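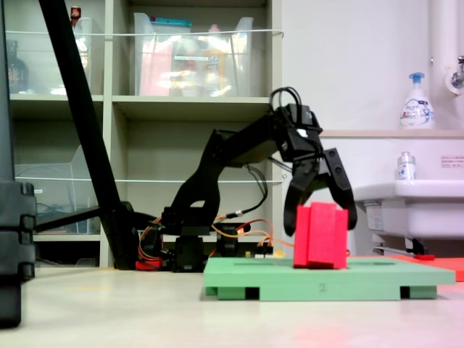
Wanddale Tinkerers Forum > Events and Outings > Curnstead open day, the robot one

galahwhisperer
Started February 2021
Posts: 885

Went to the Curnstead open day so that the rest of you could stay home and have opinions about it. Report follows.

Parking was on the grass, which was mostly hole. Sausage in bread was $3 and the onion was extra, a decision I will be raising with anyone who makes eye contact with me. The laser cutter was roped off. The pottery people had the good room again.

What I went for was the Pristarach demo. They're the crowd who've been building arms from printed parts and hobby servos, and the flyer promised "robotic manipulation, live". That translates to a small black arm trying to put a red shape through a hole in a green foam board. My nephew had this toy. He mostly ate his.

I stayed for the whole thing and then stayed for the next one. There is something about watching a machine line itself up over a hole for ages that gets a room of grown adults leaning to the left together. A bloke behind me was whispering "go on, go on" like it was the last race at Flemington.

Yannick Bodin did the talking and was good value. Jérémie Tanguy sat at the laptop and did the worrying. Each session was supposed to run 15 minutes and did not.

Happy to answer questions, with no guarantee the answers will be right.

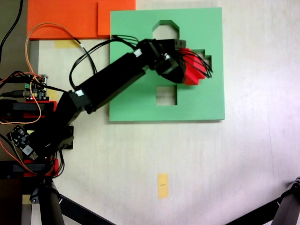 Re: Curnstead open day, the robot one
torque_of_the_town

So it's a claw machine.

I'm not being difficult (I am a bit). I put a servo arm together years ago out of a kit and it picked up a pencil on the second night. Put the pencil in a cup on the third. What's the news?

Re: Curnstead open day, the robot one
galahwhisperer

Did you tell it where the pencil was?

Re: Curnstead open day, the robot one
torque_of_the_town

Obviously I told it where the pencil was. It's an arm. It doesn't have hobbies.

Re: Curnstead open day, the robot one
galahwhisperer

Well, that's the news then. According to Yannick nobody types in positions. They drive the arm by hand through the job over and over, record the lot, and the software they call Nyamweya has a go at working out what you meant. They were up to 2766 recorded runs when he gave the talk. He said the number with the face of a man who had personally been there for most of them.

Some of what we saw was a person driving and some was Nyamweya driving, and they told us which before each go. I'd back myself to tell the difference without being told, mind you. The person was quicker and swore.

Re: Curnstead open day, the robot one
mildred_solders

I was at the later session, the one with the school group in front. I'd put in a word for how they handled the kids. A girl asked if it knew it was a cross or just knew it was red, and Yannick stopped, looked at Jérémie, and Jérémie said "we would like to know this also". Best answer of the day.

They let the kids shift the board between goes too. You could see the presenters ageing.

Less keen on the wiring. All those servo leads looping about off the gripper end made me itch. I asked whether they ever snag and was told "yes". No further detail offered. A bit of spiral wrap, people. I'd have done it for them on the spot if I'd had some in my handbag, and I usually do.

Re: Curnstead open day, the robot one
torque_of_the_town

Mildred, loose leads are right for that kind of arm. If you wrap them tight the bundle gets stiff and a little servo has to fight it every time the wrist turns. Leave a decent loop and let it flop. First thing in this thread I've been impressed by.

Re: Curnstead open day, the robot one
mildred_solders

There's flopping and then there's lassoing the workpiece.

Re: Curnstead open day, the robot one
torque_of_the_town

Agree to disagree.

Re: Curnstead open day, the robot one
mildred_solders

I haven't agreed to anything.

Re: Curnstead open day, the robot one
fencewire_phil

Question from the cheap seats. Why foam? If I was showing off I'd use something that goes clunk when it drops in. Sound sells it.

Also did it get it in or not? Three people have now written about this and not one has given me the score.

Re: Curnstead open day, the robot one
galahwhisperer

I asked about the foam. Jérémie's answer was that when the arm gets it wrong and leans on the board, foam gives and gears don't. They've stripped servos on harder stuff. Foam also doesn't skate off when it's nudged, or not as far.

As for the score, in the two sessions I saw it was a mixed bag. When it was good it came over, dithered, came down and in it went, and we clapped as though it had landed on the moon. When it was bad it got the cross hooked on a corner of its own hole and sat there pressing. There was also one where it shut its fingers on nothing, carried the nothing carefully across to the board and let go of it. Biggest laugh of the day. I've worked with people like that.

The bit I found hard to look away from was before the grab, with the fingers hanging open and the block lying there minding its own business. It has four holes to pick from on that board and only the one is any use to it, but picking the hole wasn't where it came unstuck. Getting hold of the thing squarely was.
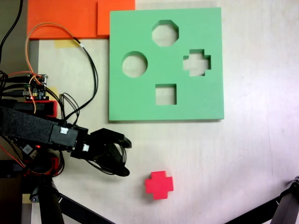 Re: Curnstead open day, the robot one
torque_of_the_town

OK, carrying the nothing is funny. I'll give you that.

I still reckon it's a lot of computer for a cross. A jig and a fixed start point and you'd have every one of them in the hole, all day, no talk required.

Re: Curnstead open day, the robot one
pipit_n_pliers

Yes, and the day someone bumps your jig you've got a machine confidently stabbing the table. I've been the person sent to un-bump the jig, for years, at a place that made lids. I'd have taken a slow arm that looks where it's going and been grateful.

Disclosure, I help out at Curnstead and I put the tables up, so I'm not neutral. The table was level. I checked it. If anybody tells you it missed on account of the table I'd like their name.

Re: Curnstead open day, the robot one
fencewire_phil

What's the bits of tape for? Or is that a table thing as well?

Re: Curnstead open day, the robot one
pipit_n_pliers

Don't know. Not my tape. I'd have used blue.

Re: Curnstead open day, the robot one
mildred_solders

Pipit, is it worth asking them back? I'd bring my sister if there were chairs. I stood behind a very tall man for the first half and learnt a lot about his jumper.

Re: Curnstead open day, the robot one
pipit_n_pliers

Already asked. They're keen on May, depending on the hall. Jérémie wants a go with more shapes out at the same time and Yannick wants a microphone. I've said chairs are possible. Onion will be looked into.

torque, you're invited to bring your pencil arm. I mean it. Put it on the next table and let the kids move the cup.

Re: Curnstead open day, the robot one
torque_of_the_town

The pencil arm is currently in several boxes.

Re: Curnstead open day, the robot one
galahwhisperer

You've got until May.

One last one from me, then I'm off to argue with the parking people.
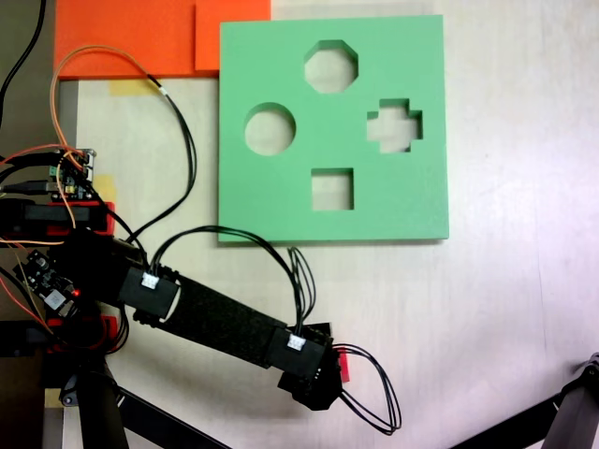 Pristarach's arm beside the green board, Curnstead open day

Re: Curnstead open day, the robot one
mildred_solders

Look at that cable loop, torque. Look at the size of it.

Re: Curnstead open day, the robot one
torque_of_the_town

Beautiful. Wouldn't touch it.

Does anyone have a spare metal-gear servo, standard size? Asking for no particular reason.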